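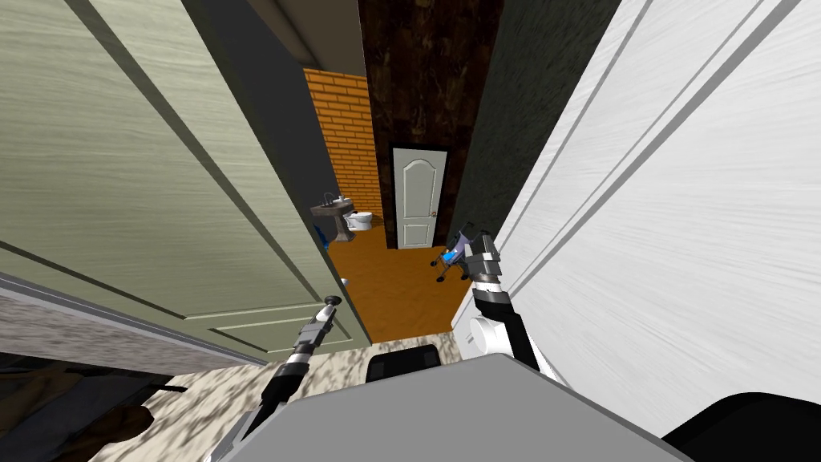 Monday, May 4, 2026

Door week at the Arkesdale robotics club, and I've been looking forward to it since September! Our simulated robot has two arms and a whole flat to wander through, and we have 14 evenings to teach it some manners before the Skeline round.
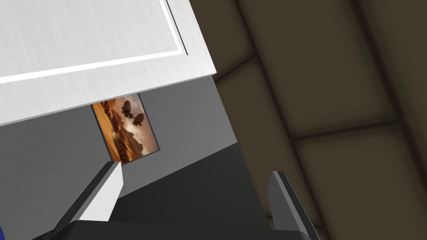

Wrist views are my favourite part of the project, and easily the hardest to read. Everything tilts with the hand. I steer by whatever is on the walls, so the picture with the two airships over the desert has become my landmark — once that's between the open fingers I know which way I'm facing. Next up is handle practice, my turn first!

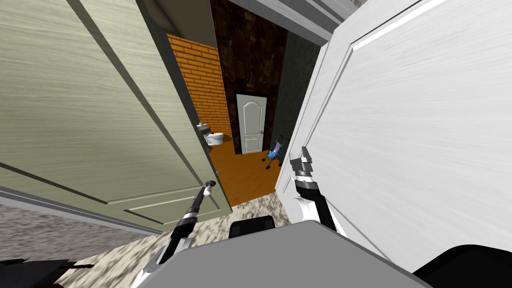 Left arm at the green door's handle, right gripper by the white door.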